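Skustex Drawers, README
Last updated Apr 15, 2021

Hi! I'm Ching-wen Tsao and I put this set together, so if something in it is broken, it's on me. Skustex Drawers is a pile of simulated two-arm episodes for training a policy from demonstrations. Everything was driven by a person in the Lustia simulator (no scripted motions, I tried those in March and they all looked the same).

What's in the download

There are 2,888 episodes. Each one has joint positions for both arms, gripper commands, a head view and a one-line instruction in plain English. I wrote most of the instructions myself, and you'll be able to tell, because I say "pop it over there" a lot. Sorry to your tokenizer!

I held out 307 episodes for testing. They use room layouts that never show up in training, so please don't fold them back in – I did that once by mistake and spent a very happy afternoon with numbers that meant nothing.

How to load it

Unzip, point the Stereck loader at the top folder, and you're done. If it complains about a missing index, run the rebuild script first. You need version 2 of the loader; the old one mixes up left and right gripper commands without a word of warning.

Stuff to know before you train

Some 43 episodes have a pause at the start where the operator was still getting settled. I left them in, and they're tagged "slow_start" so you can filter them.

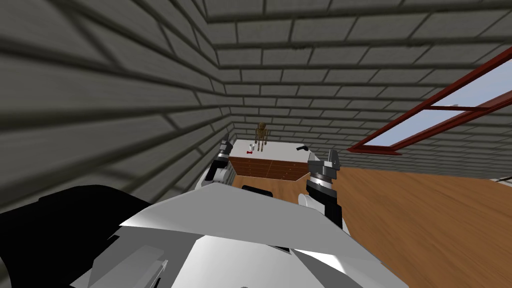 Room layouts come out of the Sequeira generator, which picks walls, floor, furniture and clutter separately and doesn't care whether they go together. You get gray brick running right up over the ceiling, a wood floor, and a little skeleton standing on top of the drawers next to a white cup. I like it that way! The small things are the tricky part for a policy – that red bow is tiny from the head view, so if you shrink the images a lot, check that you can still find it yourself.

Found a bad episode? Send me the episode number and what you saw, and I'll pull it from the next upload.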